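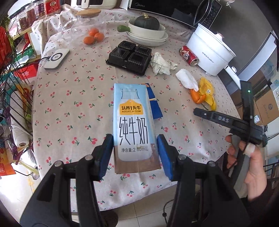

A carton of milk over the cherry tablecloth

Tetutden Forum Moderators - notes from the May call

I'm on minutes again, so sorry in advance for my typing. We started at 7:10 pm because the first link in the invite went to last month's room. Eleven of us made it, and two more sent comments by email, which I've worked in where they fit.

Notes from April: approved. One fix - I wrote that the photo board was closed to new members, and it was only closed to new albums. My mistake!

1. The notification mess

This took up most of the hour. After the update on the 3rd, a bunch of members got email alerts for threads they had never opened, some of them years old. We had 192 complaints in the help board by the next morning, plus a few in the recipe threads, where people will complain about anything. Mirel (our host, for anyone new) told us the update reset everyone's "watched threads" setting to the default. They've put back the settings from a backup, but anyone who changed theirs after the backup was made will have to do it again by hand.

I said I thought we should have posted a notice a lot sooner. There was some back and forth on that. A couple of people felt we didn't know enough yet to say anything useful, and I get it, but even "we see it, we're looking" would have calmed things down. We agreed that from now on whoever is on shift can put up a short notice without waiting for a second okay.

2. Spam accounts

Better than April. We removed 97 accounts, nearly all of them posting the same link to fake sneakers. The sign-up question is helping, although two real people wrote in to say they couldn't get past it. I'm going to reword it this week - suggestions welcome, please keep them easy.

3. Moving the old archive

The Gebreyes board has around 3000 threads that still sit on the old server. Mirel wants them off by the end of summer. We can move everything as is, or leave out threads with no replies. I was for moving it all (I like the weird old stuff), and the vote went that way, six to four with one person not voting. Pictures in the oldest posts may not come across and we need to warn people about that.

4. Chat plug-in

We looked at Zorkau for live chat. It's nice and quick on a phone, but you can't search old messages and there's no way to mute one person. Put off until we hear back on the muting.

5. Anything else

The dark theme still turns links gray on gray. I'll file it again.
Birthday badges are staying.
Please clear out your report queues before the next call, mine included.

We wrapped up at 8:25 pm. Next call is in June, same time, and I'll check the link first.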